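Deux bras sur une table : Adar mise sur la location pour le petit commerce

Publié le 19 novembre 2020

Jaqueline Zepeda reçoit dans l'atelier de Larnside, au fond d'une cour où les camionnettes se garent en double file. Elle dirige le service clients de Bastcombe, la société qui commercialise Adar, un poste à deux bras destiné aux magasins de quartier, aux réserves de stations-service et aux écoles techniques. Le matériel n'est pas vendu. Il se loue avec son logiciel, sa maintenance et deux journées de formation sur place.

« On nous demande toujours le prix d'achat, dit-elle. Il n'y en a pas. Le client paie chaque mois et nous reprenons le poste quand il n'en veut plus. »

Le forfait de base est facturé 3 128 euros par mois, livraison comprise. À ce tarif, le client reçoit les deux bras, les pinces, les fixations pour la table et l'accès au logiciel de commande, baptisé Mạc. La table reste à sa charge. Bastcombe fournit un plan de perçage et une liste de plateaux acceptés, mais beaucoup de clients préfèrent les serre-joints, qui permettent de déplacer l'ensemble.

Evaristo Olvera a rejoint l'entreprise il y a deux ans. Il s'occupe de l'apprentissage des tâches, autrement dit de ce qui se passe entre le déballage des caisses et le moment où le poste travaille seul. Un opérateur guide d'abord les bras à la main et répète le geste. Le logiciel enregistre les mouvements et les vues des caméras, puis le modèle est entraîné à distance et renvoyé au client.

« Pour un article rigide, toujours posé au même endroit, il faut peu de démonstrations, explique-t-il. Pour un sachet, il en faut beaucoup plus. Le sachet se plie, il glisse, il brille. La pince peut le prendre par le haut ou par le bord et le résultat n'est pas le même. »

La dernière campagne interne sur le rangement en rayon a demandé 122 démonstrations avant que l'équipe accepte de passer aux essais sans opérateur. Olvera ne donne pas de taux de réussite. Il estime qu'un chiffre obtenu à Larnside n'aurait pas de sens dans une boutique où l'éclairage change et où les clients remettent les produits n'importe comment.

Nous lui demandons pourquoi avoir choisi deux bras, alors que plusieurs concurrents n'en proposent qu'un, moins cher.

« Avec un seul bras, vous passez votre temps à reposer l'objet pour le reprendre autrement. Avec deux, l'un peut retenir la rangée pendant que l'autre travaille. C'est plus long à enseigner, je le reconnais. Les gens qui guident les bras ont besoin d'une bonne demi-journée avant d'être à l'aise. »

Les retours des premiers clients ont surtout porté sur les câbles et sur le bruit. Une nouvelle gaine est proposée depuis juillet. Pour le bruit, Zepeda parle d'un réglage logiciel qui ralentit les mouvements d'approche. Il peut être activé par le client, au prix d'une cadence plus faible.

Elle cite aussi une limite que les commerciaux annoncent dès le premier rendez-vous : Adar ne remplace pas un employé de rayon. Le poste ne va pas chercher les cartons, ne les ouvre pas et ne vérifie pas les dates. Il travaille dans la zone que ses bras peuvent atteindre, sur des produits légers.

« Un gérant voulait lui faire manipuler des packs d'eau. Nous avons refusé le contrat. »

Le choix des produits d'essai revient à Olvera, qui fait lui-même les courses. Il prend des chips et des sodas, parce que ce sont les références que les gérants citent en premier et parce qu'elles posent deux problèmes différents sur un même présentoir.

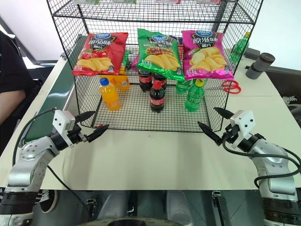
« Les bouteilles, je les groupe par parfum, poursuit-il. Orange, cola, et les vertes à bouchon jaune. Une bouteille placée derrière une autre est à moitié cachée et le modèle doit apprendre à la chercher quand même. Les chips sont au-dessus, face imprimée vers l'avant, comme en magasin. Et le présentoir est en treillis noir. Avec un grillage, on voit à travers, il y a des lignes partout. Si le modèle s'en sort là-dessus, une étagère pleine lui paraîtra facile. »

Il tient à ce que la disposition varie d'une séance à l'autre. Un paquet penché, une bouteille de travers, un objet qui traîne sur la table font partie de l'exercice. Les opérateurs ont pour consigne de ne pas tout redresser entre deux prises.

Reste la question des données. Les enregistrements faits chez un client servent à son propre modèle. Ils ne rejoignent la base commune de Bastcombe que s'il signe une annexe séparée, qui lui ouvre droit à une remise. Zepeda indique que la majorité accepte, mais que les écoles refusent presque toujours, à cause des élèves qui passent devant les caméras.

Le contrat minimal est de six mois. En cas de panne d'un bras, l'entreprise s'engage à envoyer un remplacement et laisse au client le soin de le monter, avec une assistance par téléphone. Olvera assure que l'opération demande une clé, quatre vis et un peu de patience pour rebrancher les câbles dans le bon ordre.

Les prochaines livraisons sont réservées aux établissements déjà inscrits. Pour les autres, une démonstration peut être demandée à l'atelier de Larnside, avec ses propres produits si on le souhaite. Zepeda recommande d'apporter ceux qui posent problème en rayon.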